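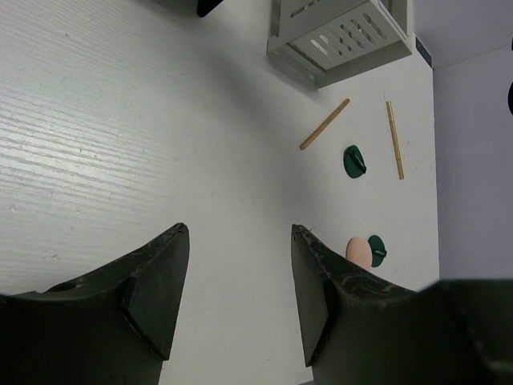

Núcleo de Desportos de Vento e Água – Clube Náutico Montes

Início > Clube > Oportunidades > Recrutamento

Treinador(a) de windsurf e wingfoil – época 2023

Publicado a segunda-feira, 30 de janeiro de 2023
Referência: NDVA-TR-02
Vínculo: contrato a termo certo, tempo inteiro
Local: base náutica de Plaltari

Enquadramento

O Núcleo pretende contratar um treinador ou treinadora para assegurar a formação de iniciação e aperfeiçoamento em windsurf e wingfoil. O posto depende da coordenação técnica, a cargo de Ghizlane Ouali, e articula-se com a responsabilidade de material e segurança, a cargo de Haruto Nakajima. O contrato cobre a época completa e termina em novembro, com possibilidade de renovação mediante avaliação.

A base de Plaltari situa-se na margem interior da laguna. O plano de água é protegido da ondulação, com fundo de areia e pé na zona de aulas durante a meia maré. O vento térmico de noroeste entra habitualmente ao início da tarde. As sessões de aperfeiçoamento decorrem na zona exterior, delimitada pelas boias de canal, sempre com embarcação de apoio.

Funções

Planear e ministrar aulas de iniciação ao windsurf: montagem do aparelho, levantamento da vela, posição de segurança, bolina, popa e viragem de bordo.

Ministrar aulas de aperfeiçoamento: uso do arnês, entrada em planeio, footstraps, saída de praia e cambadela em planeio.

Conduzir o módulo de wingfoil, que inclui o manuseamento da asa em terra, a navegação de joelhos, a passagem à posição de pé e o controlo de altura do foil.

Operar a embarcação semirrígida de apoio e executar a recolha de praticantes e material em caso de avaria ou fadiga.

Verificar antes de cada sessão os pés de mastro, cabos de segurança, leashes, parafusos de quilha e de foil, e registar anomalias na folha de material.

Decidir a suspensão da atividade quando as condições saiam dos limites previstos no plano de segurança. Em iniciação, o limite é de 20 nós de vento médio medidos no anemómetro da base. A decisão do treinador de suspender uma aula não carece de confirmação.

Requisitos obrigatórios

Título profissional de treinador de desporto válido, em modalidade de vela ou equiparada.

Carta de navegador de recreio que habilite à condução da embarcação de apoio.

Formação em suporte básico de vida dentro do prazo de validade.

Domínio do português e do inglês falados. As aulas de grupo são dadas nas duas línguas durante o verão.

Registo criminal para exercício de funções com menores, a apresentar antes da assinatura do contrato.

Condições de preferência

Experiência documentada no ensino de foil, com windsurf ou asa.

Capacidade de reparação de pranchas em epóxi e de pequenas reparações em velas de monofilme.

Experiência com grupos escolares.

Conhecimento do sistema de reservas Zastley, utilizado na marcação de aulas e na atribuição de material. Quem não o conheça recebe formação na primeira semana.

Material e equipamento

A escola trabalha com pranchas de iniciação de quilha central, pranchas de foil Bronel e velas de formação de mastro reduzido. O fato isotérmico, o colete e o capacete são fornecidos pelo clube. O arnês é pessoal. O treinador pode utilizar o material da escola fora do horário de aulas, com registo de saída e nunca sozinho na água.

Horário

O horário semanal é de cinco dias, com fins de semana incluídos na escala e dois dias de descanso consecutivos. Na pré-época, o trabalho incide sobre inventário, manutenção e preparação dos planos de aula. Nos dias sem vento são dadas sessões teóricas de meteorologia, marés, regras de prioridade e afinação do aparelho.

Remuneração

Vencimento base de 2.000 euros brutos mensais, acrescido de subsídio de refeição. Está previsto um prémio de fim de época de 400 euros brutos, condicionado ao cumprimento integral do contrato. O clube suporta a renovação do suporte básico de vida caso o certificado caduque durante a época. Não é fornecido alojamento.

Processo de seleção

1. Análise documental. As candidaturas sem título profissional são excluídas nesta fase.

2. Entrevista com a coordenação técnica, presencial ou por videochamada.

3. Prova prática em Plaltari: montagem de um aparelho completo, aula simulada em terra, navegação em windsurf e em wingfoil, e recolha de um praticante com a embarcação. Na ausência de vento, a parte de navegação é remarcada e as restantes mantêm-se.

As despesas de deslocação para a prova prática são da responsabilidade do candidato.

Candidatura

Enviar à secretaria do clube, com a referência NDVA-TR-02 no assunto, curriculum vitae, cópia do título profissional, cópia da carta de navegador e certificado de suporte básico de vida. A carta de apresentação é facultativa e não deve exceder 3.000 caracteres. São aceites ficheiros em formato PDF.

As questões sobre o conteúdo das aulas devem ser dirigidas a Ghizlane Ouali. As questões sobre a embarcação e o material devem ser dirigidas a Haruto Nakajima. Todos os candidatos recebem resposta por escrito.

Os dados pessoais recebidos são usados apenas neste processo e eliminados após a contratação, salvo autorização expressa para integrar a bolsa de treinadores do Núcleo.

Voltar a Oportunidades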